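Hand-held gripper

From the Kerik workshop wiki. Page kept by Nelly Grajales, with bits from Mariann Lakatos.

A hand-held gripper is a robot gripper with the robot left off. You hold it, you do the job with it, and the recording is used later to teach an arm to do the same job. Other names you'll run into are demonstration gripper, teaching gripper and (in our building only, I think) "the pincers". I've been comparing two makes of them since September and this page has slowly filled up with what I found, so forgive the places where it reads more like a diary than an encyclopedia!

See also: Parallel jaw grippers; Marker tracking; Cup tasks.

Background

Before we had these, we taught our arms by steering them with a second, smaller arm. It works, but it's slow, and you feel as if you're eating soup with somebody else's elbows. Roxana Montoya had used hand-held grippers at her last job and kept on at us until we borrowed a pair from Broroveo. A pair from Grerna came a few weeks later, and that's how the comparison started.

The idea is simple enough. The fingers you hold have the same shape as the fingers on the arm, so whatever you can pick up, the arm ought to be able to pick up too. "Ought to" is doing a lot of work in that sentence, and Hiba Matar has a whole page on the ways it goes wrong (see Reach limits).

Parts

Most hand-held grippers have two fingers, a base or grip to hold, and some means of telling the computer where the whole thing is in space. That last part is where the makes differ most. Some carry a small camera and work out their own position from what it sees. Others wear a printed marker plate, and cameras standing round the table watch the plate. The second sort is cheaper and, in my hands, steadier, but you do have to keep the plates in view, and it's surprising how often your own forearm wants to get in the way.

Cables are a nuisance on every wired set I've tried. Both Broroveo and Grerna sell a wireless version, which I haven't had my hands on, so I won't pretend to have an opinion. With the wired ones I let the cable run back over my wrist and along my sleeve. Abelardo Flores clips his to his belt and swears by it.

The cup task

Every lab seems to have its own favourite test and ours is paper cups. They're light, they're cheap, they squash if you grip too hard and they slide away if you come in crooked, so a clumsy gripper gets found out very quickly. The basic version has cups set out on the table, and you gather them into one stack using both hands. There's a meaner version with one cup turned upside down, where you have to decide whether to flip it or simply nest it as it is. We allow either, as long as you write down which.

I like to bring the two grippers in from opposite sides with the fingers facing each other. One steadies, the other lifts. It feels odd for the first ten minutes and then you stop thinking about it, a bit like chopsticks.

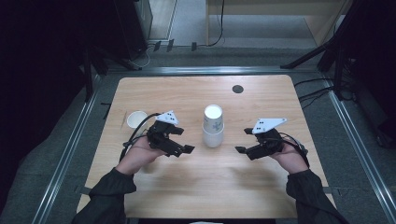 Results so far

We did 245 runs of the cup task on each pair, split between four of us. A run counted as good if the stack was standing at the end and the tracking had no gaps long enough to spoil the recording. Broroveo came out at 78 per cent good and Grerna at 77, so please don't let anyone tell you there's a winner on that score. I was a little disappointed, to be fair. I'd been rooting for the Grerna pair.

Where they do part company is comfort. The Broroveo grip is fatter and my hand aches after an hour, while Hiba, who has much longer fingers, prefers it. The Grerna trigger is softer, which makes it easier to hold a cup without denting it - but it's also easier to let go of one by accident. I did that a lot on the first Monday.

Playing the recordings back on the arm is a separate matter. So far we've only tried it with the Akgül controller, and only with the Broroveo recordings. The arm copied the slow runs nicely and made a mess of the quick ones. Mariann thinks the controller is smoothing the path too much near the rim of the cup, and she's going to try other settings before we blame the grippers.

Tips for new users

Keep your elbows low. Take long sleeves in at the cuff if they flap. Go slower than you think you need to, and pause for a moment before you close the fingers, as the pause makes the recording far easier to cut up afterwards. If the tracking drops out, stop and start the run again; patching a gap by hand takes longer than stacking the cups again, believe me.

Still to do

Grerna recordings on the arm. Comfort scores from Abelardo, who keeps promising them. A heavier object than a cup, possibly a mug, if Roxana will let us use a decent one.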